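Heatless curls, a round tub and one very happy bedspread

I have straight hair. Ruler straight, slides-out-of-every-barrette straight, the kind that my mother gave up on before I started school. So when Csenge Csonka came to stay in June and walked out of my guest room at seven in the morning with a headful of soft, bouncy, old-movie waves, I nearly dropped the coffee. She hadn't used any heat at all! She'd slept on foam curlers, pulled them out, shaken her head upside down and put on lipstick. That was her whole routine, and I made her teach me before she was allowed to have breakfast.

That was the start of it. I now have foam curlers, bristle rollers, a bag of clips and opinions on all of them, and I've spent a good part of the summer sitting cross-legged on the bed with damp hair and a comb between my teeth.

If you've never used the foam kind, they're lovely squishy things. You take a section of hair, wind it up from the ends, and fold or twist the curler so it stays put. They weigh nothing. You can roll onto your side in the middle of the night and hardly notice them (the bristle rollers are another story, and I'll get to that). The first night I used far too few and far too much hair on each one, and I woke up with a sort of shelf at chin level and nothing above it. The second night I went smaller, and oh my goodness - ringlets! Too many ringlets, if anything. I went to lunch looking like a spaniel and enjoyed every minute.

My friend Judite Ramalho has thick, wavy hair that takes a curl if you so much as look at it, and she does hers bone dry with only a little water on her fingertips. I tried it her way and had nothing to show for it by ten. For hair like mine, it wants to be a bit damp. I wash in the early evening, let it air-dry while I cook, and start rolling when the roots feel dry and the ends still feel cool. If it's wetter than that, the middle of each roll stays wet all night and you unroll something limp and sad in the morning.

The bristle rollers I use for the front. They grab the hair, so you don't need to fight with it, and they give that lift at the roots that the foam ones never quite manage on me. I put them in while I'm having tea and doing my makeup. I did try sleeping in one, once, right on top where I thought it couldn't bother me. It bothered me.

For a while everything lived in the bathroom drawer, and the bathroom drawer was a disgrace. Hair ties wound through the foam, clips at the bottom, the little cards the things came on bent in half so the drawer would shut. Then I took everything into the bedroom, spread it out and started over with a clear round tub. 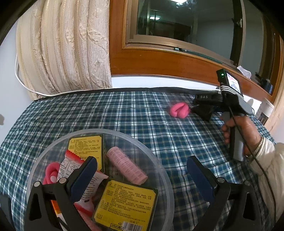

Do you need to wash foam curlers? Every couple of weeks is plenty if you use them often: swish them in lukewarm water with a drop of shampoo, squeeze them gently in a towel and leave them out until they're dry all the way through.

I love a clear tub for this. I can see pink from across the room, and seeing it reminds me to roll my hair before I'm too sleepy to bother. I know a pretty lidded basket would look nicer on the dresser, and I did have one, and I forgot what was in it for most of the spring.

Mine are a jumble of brands by now. The first set was from Plinar, and I've since picked up odds and ends wherever I see them. I've bought more than one thing for the color alone and I regret none of it.

A couple of things I do now that I wish I'd done from the first night: I comb each section all the way to the ends before I roll it, and I tuck the ends flat against the curler. Fishhook ends are almost always from a rushed tuck. I also tie a soft scarf over the lot, loosely, and in the morning I leave everything in until I'm dressed. Then out they come, I rake through with my fingers and I keep the brush well away. A tiny dab of hair oil on my palms, scrunch, done.

Last week I got a good two days out of one set, with just the front redone on the second morning. Two days of curls, on my hair! I sent Csenge a picture from the bus and she wrote back in all capitals.

Next I want to try the long bendy ones that Judite swears by for bigger waves. If you've used them on very straight hair, tell me in the comments how damp you went in, and whether you could sleep.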